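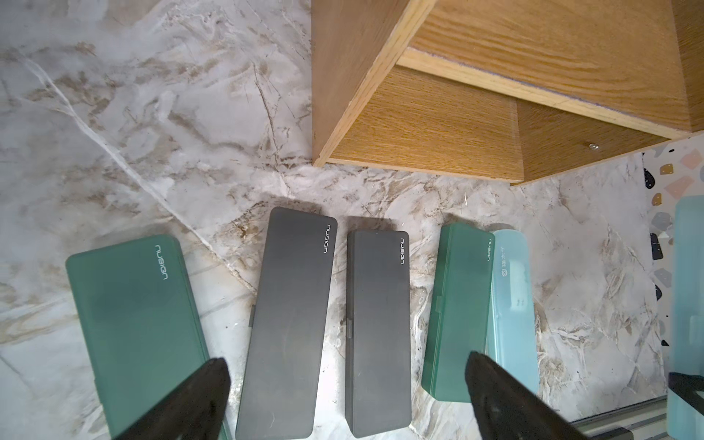

Figure 4. Wrist view, pencil cases set out on the floor in front of the shelf.

SECTION 3: GOOD PRACTICE FOR THE SHELF-STOCKING TASK

Welcome to the part of the Gisteo guide we like best! Section 2 got your two arms mounted and talking to each other. Now you get to put them to work, and a little care at this stage pays off in every run you record from here on.

These rules apply to any two-arm cell on a shared rail. The Tromel and Halás rail kits use different fasteners, so check the kit sheet for tightening, but the working rules are the same for both.

3.1 Before you power the arms

1. Read the cell card and sign the run log. The person who signs is the operator for that session and is the only one who gives the start call.
2. Check both arm bases on the rail. Push each one by hand, firmly. If a base shifts at all, stop and go back to 2.6.
3. Follow each cable from wrist to base with your finger. You want enough slack for the full reach of the arm and no loop that can catch on a shelf edge.
4. Press the stop button once and reset it. Do this every session, even if you did it an hour ago.
5. Set out the items for the task. Lay flat cases with the lid up and leave floor showing between neighbors wherever you can.

NOTE: Mixed colors are great for this task. Dark cases, green cases and frosted ones all behave differently in front of a wrist camera, and a policy that has met only one kind will let you down the first time you swap.
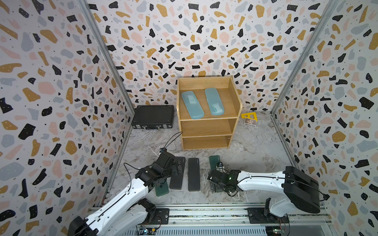
6. Keep other props to the sides and back of the cell, out of the lane the grippers use to reach the shelf. If a prop has to move during a session, pause both arms first and write the change in the log.
7. Stand outside the marked line, say "arms live" in a normal speaking voice, wait for an answer from anyone else in the room, and switch on.

CAUTION: Hands stay out of the cell whenever the arms are live. This includes the quick reach to straighten one case. Pause, reach, step back, call again.

3.2 Speed and grip

Start every new layout at 20 percent speed. Run 3 clean placements before you go up to 50, and stay there until you have 9 in a row with no contact between the arms. It feels slow on the first afternoon – it really does – but you will learn so much from watching the arms at that pace.

Set grip force on the softest case in the batch. Plastic lids flex, and a grip that suits a stiff case can pop a thin one open. Close on the long sides, near the middle, and keep the fingertips clear of hinge tabs.

If both arms need the same part of the shelf, one arm waits at its home pose until the other has cleared. Don't let them share a tier while either one is carrying something.

3.3 Frosted and see-through items

Clear and frosted plastic deserves its own page in your log. Edges can wash out against a pale floor, and shapes behind the wall can be read as edges of the case itself. Take a test view from each wrist before the first grasp, with the room lights as they will be for the whole session. 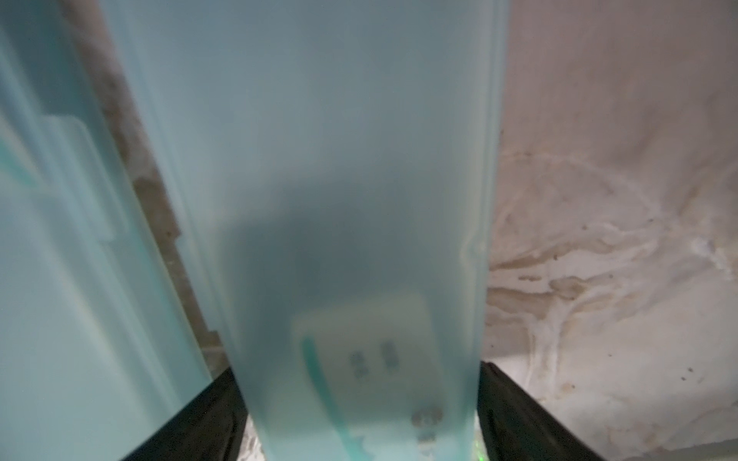

Radwa Bensaid wrote in after the September edition to say that her team at Hirkberg goes one step further: they repeat the test view every time someone changes the lights or opens a blind, and they throw out any run where the two views don't match. She would also like to see the rule made mandatory for frosted items. We love this suggestion, and it is now step 2 below.

1. Take the test view from both wrists and save it with the run.
2. Repeat after any change in lighting. Discard runs recorded between the change and the new view.
3. If the case edge can't be found in either view, move the case or turn it and try again. Don't raise the grip force to make up for a poor view.

3.4 Ending a session

Send both arms home, wait for them to stop, then switch off at the base. Log dropped items as well as good placements – drops are useful data, and a log with none in it makes reviewers nervous. Wipe the gripper fingers with a dry cloth and leave the cell card where the next operator will find it.

For recovery after a collision stop, go to Section 5.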